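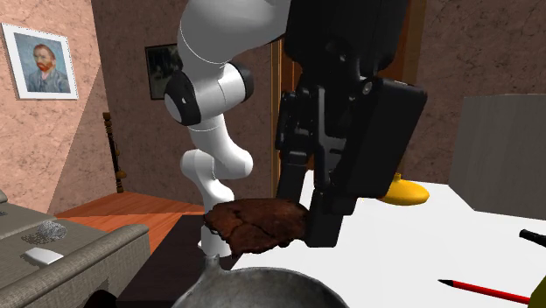 Progress report to the Flarkitz Fund, period ending September
Prepared by Ataahua Katene, Dimomham Bakery Training Kitchen

1. Shelf-life work
Storage tests on the reduced-sugar traybakes continued throughout the period. Samples were held at ambient temperature in sealed film and checked for moisture loss, surface mould and texture. The Skaken recipe remained within limits for 9 days. The Perić recipe dried out at the corners before then and has been returned to development with a lower oven setting.

2. Training
48 trainees completed the food safety module. Attendance at the evening sessions was lower than planned — the bus timetable changed in the second month — and the start time has been moved to 17:30.

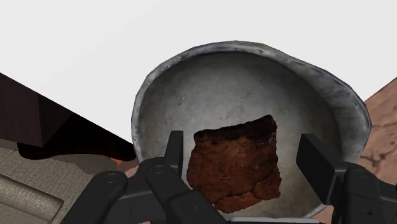 3. Spending
Ingredients and packaging came to £1,617 against the agreed budget line. Laboratory fees were £877, with one invoice outstanding. No transfer between budget lines is requested.

4. Next period
The Perić tests will be repeated in full. Draft allergen labels for both recipes will be sent to the Fund for comment before printing.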